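Karusis Household Textiles: data card

Last revised 2022-06-02

Summary

Karusis is a collection of records and photographs of household cloth: clothing, bed linen, table linen, scarves, blankets and uncut fabric. It was put together for people who need to sort, label or look up textiles by what they look like when they are folded, piled or stuffed into a drawer. Retail catalogs show cloth flat or on a hanger. Most cloth in a home is neither.

The current release holds 646 item records and 3000 photographs. Each item has one record and at least one photograph. A photograph can be linked to more than one record when items overlap, and most of them are.

The collection is maintained by the Skena project in Platville. The labeling tool that reads and writes the records is called Tagle and is released separately.

Contents of the release

items.csv: one row per textile item
photos.csv: one row per photograph
links.csv: item-to-photograph pairs, with layer position
terms.txt: the controlled vocabulary for color, print and surface
CHANGES: revision notes
LICENSE: terms of use

All text files are UTF-8 with Unix line endings. Fields are separated by commas and quoted only where a value contains a comma. Empty fields are left empty. Do not read an empty field as "none"; "none" is a value in its own right and is written out.

Item fields

item_id: a string, stable across releases. Retired IDs are not reused.

category: one of eight values: garment, bed, table, towel, scarf, blanket, yardage, unknown. A cloth that cannot be identified from its photographs and was not identified during intake is recorded as unknown. Do not guess from the print.

ground: the base color of the cloth, taken from terms.txt. For solid cloth this is the only color field filled in.

print_color: the main color of the printed or woven design. Empty for solids.

print_type: floral, leaf, stripe, check, dot, geometric, figurative, mixed or none. A design with both leaves and flowers is coded as mixed, with both terms given in the notes field.

surface: smooth, brushed, pile, ribbed, open or unknown. Surface is a judgment about appearance. It makes no claim about fiber content.

fiber: copied from the care label, if one was read at intake. Otherwise empty. About a surface that looks like felt, the record says brushed and leaves fiber blank.

edge: hemmed, bound, trimmed, raw, selvage or unknown.

label_present: yes, no or unseen. "Unseen" means the photographs do not show enough of the item to decide. "No" is used only when the whole item was checked by hand.

notes: free text, English.

Photograph fields

photo_id: a string.

state: flat, folded, bunched, hung, rolled or mixed.

layers: the number of separate items that overlap. An item folded over itself counts as one layer.

sharpness: 1, 2 or 3. A value of 1 means the print can be recognized but not traced. A value of 3 means the outlines of the print are clean over most of the cloth. Where sharpness varies across a photograph, code the lower value and set the uneven flag.

uneven: yes or no.

label_legible: yes, partly, no or not applicable.

Labeling procedure

Work through a photograph in this order. Tagle presents the fields in the same order and will not save a record with a skipped field.

1. Set the state. Use mixed only if two items are clearly in different states, such as a folded sheet with a loose scarf on it.

2. Find the top item. Enter its ground color before looking at the cloth underneath. Strong colors shift the reading of their neighbors, and a pale pink next to a bright red is often coded too light. If there is doubt, cover the stronger color on screen and look again.

3. Enter the lower items from top to bottom. For each one, code only what is exposed.

4. Code the print. Use the sharpest part of the cloth to decide print_type, and apply the result to the whole item. Streaks from motion blur are not stripes. This was the most frequent error found during review of the February release.

The pair below is a good test of steps 2 through 4. The red cloth on top is coded red, none, brushed, and its edge is coded trimmed for the narrow cream strip along part of it. The salmon cloth is bunched, with a navy design of leaves and small flowers, so print_type is mixed. Its leaves are crisp toward the middle and smeared on the left, so sharpness is 1 and uneven is yes. The black tag by the salmon cloth has characters on it that cannot be read, and label_legible is no. The white and deep red piece at the far left gets its own link with print_type left empty. 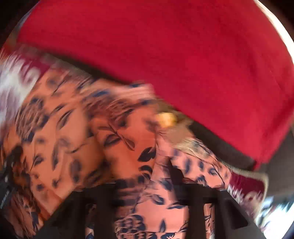 5. Code the edges. A contrasting strip along an edge is trimmed unless it can be seen to wrap around both faces, in which case it is bound. A rounded edge with no visible stitching is unknown. A fold is not an edge.

6. Look for labels. Record any tag, including those that cannot be read. If it is unclear which item a tag belongs to, link it to the nearest item and write "tag, attachment uncertain" in the notes. Do not fill in missing characters from a known brand or a similar garment.

7. Save, then compare with the other photographs of the same item. Conflicts in ground color are resolved in favor of the photograph with the higher sharpness value. Conflicts in category go to review.

Color terms

The vocabulary is kept short on purpose. Everyday names were preferred over trade names. The following pairs caused disagreement and are settled as shown:

salmon / peach: use salmon for both
crimson / deep red: use deep red
navy / dark blue: use navy when the cloth could be taken for black at a distance, otherwise dark blue
cream / ivory / off-white: use cream
gray / silver: use gray unless the yarn is metallic

Bright, pale and deep are the only permitted modifiers. In the ground and print_color fields a modifier may be dropped when it does not separate the item from another in the same photograph.

Review

Every record is entered once and checked once by a different labeler. Records in which the two disagree on category, print_type or edge are discussed and re-entered. Disagreement on surface is kept: both values are stored, separated by a slash.

Known limitations

Partly hidden items are common. The visible portion may be a small corner, and the size of an item cannot be worked out from the photographs. There is no scale reference.

Printed cloth is overrepresented compared with solids. Towels and open weaves are thin in number. Users who need balanced categories should resample.

Lighting was not controlled. Sheen on brushed cloth can look like a lighter stripe or a worn patch. Condition was not recorded for this reason and should not be inferred.

The unknown category is not a class of similar things. It should be left out of any comparison between categories.

Suitable and unsuitable uses

The records are suitable for building search tools for home inventories, for testing color vocabularies and for practice in labeling overlapping cloth. They are not suitable for fiber identification, for dating, for valuation or for deciding how an item should be washed.

Corrections

Send corrections as a plain text file with the item_id or photo_id on the first line, the field name on the second and the proposed value on the third. One correction per file. Corrections to terms.txt affect all records and are held for the next full release. Accepted changes are listed in CHANGES under the ID of the record.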